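README do conjunto Mever-copos

Oi! Se você chegou até esta pasta, provavelmente quer saber o que tem dentro e se serve para o seu caso. Eu montei o Mever-copos junto com o pessoal da copa do restaurante Grurus, e escrevo meio como quem conversa, porque as perguntas de lá entraram quase todas no texto.

São 298 episódios de manuseio de taças e copos, tudo em bancada, com a estampa de mármore branco que usamos em todas as sessões. Cada episódio tem vista de punho e vista fixa, mais as posições das juntas num CSV (separador é ponto e vírgula, desculpem, herança antiga!).

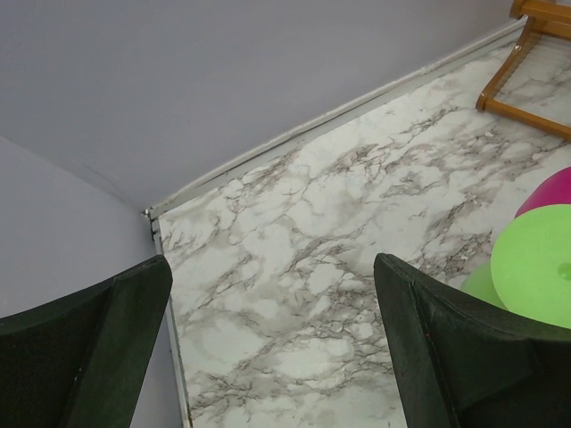 Renimton, 2021-12-07

Versão 2 no ar. Renomeei as pastas (agora é punho/ e fixa/, sem acento nem espaço) e tirei os episódios em que faltava o CSV. Quem baixou a versão de junho, por favor, baixe de novo. O pacote inteiro dá por volta de 30 GB, então vá de cabo se puder.

Sobre o trabalho em si: na copa, lavar taça é a parte chata, e guardar taça é a parte que quebra. A gente começou por guardar e pôr no escorredor, que pede mão leve e paciência. O turno da noite queria mesmo era se livrar disso, o da manhã ficou mais desconfiado (com razão, já prometeram muita coisa para eles). Combinamos que quem opera os braços é gente da própria copa, em horário pago, e eu acho que foi a melhor decisão do projeto.
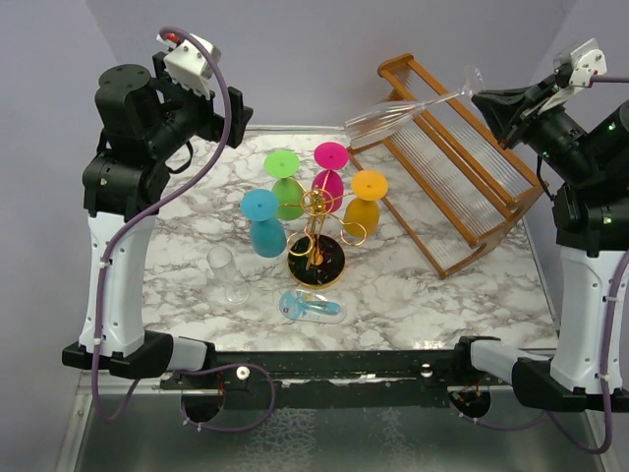
Quem trabalha na copa vai perder o turno por causa disso?
O acordo com o Grurus mantém todos os turnos até o fim do piloto, e as horas de operação dos braços contam como hora normal.

Para carregar os dados, use o script ler_soylu.py (Soylu é o nome do nosso formato de índice). Ele lê em blocos de 500 quadros; se faltar memória, diminua o bloco no começo do arquivo.

Falta fazer: legendas em inglês e uma lista decente dos episódios com queda. Achou erro? Abra uma issue com o número do episódio, que eu olho!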